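How to Start a Psalm Journal (and Keep It Going)

By Carolina Loureiro | April | 9 shares | 2 comments

I've kept a psalm journal on and off for 20 years, rather more off than on if you looked at the early ones, so please don't feel you need to be a tidy sort of person to begin.

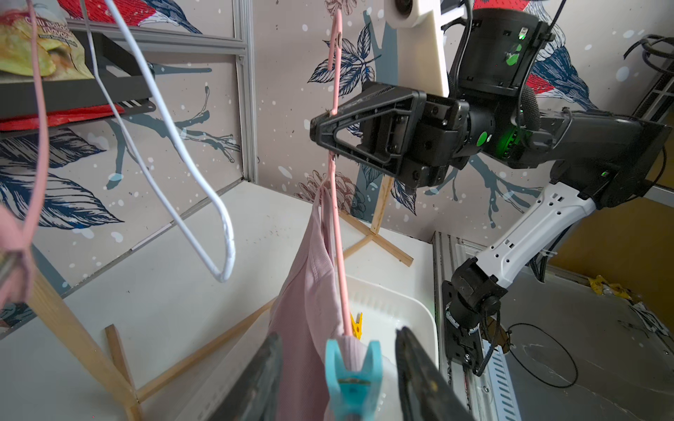
Any notebook will do, though I do like one that lies flat. Pick a short psalm first. Psalm 23 is lovely, or 121, and leave 119 for when you've found your feet!

Read it through slowly, out loud if the house allows it. Then copy out one verse by hand, just the one that caught you, and leave about seven lines empty underneath (you'll want them later, I promise).

Under the gap, write a sentence or two back to God in your own words. Grumbling is allowed, the psalmists did plenty. Come back the next Wednesday, read the verse again and fill in the gap with whatever the week has brought.

If you miss a week, turn the page and carry on.

Comments

Medgate Gran: Started with 121 last night. My gap is full already!

Tomas: Do you use the same translation all the way through?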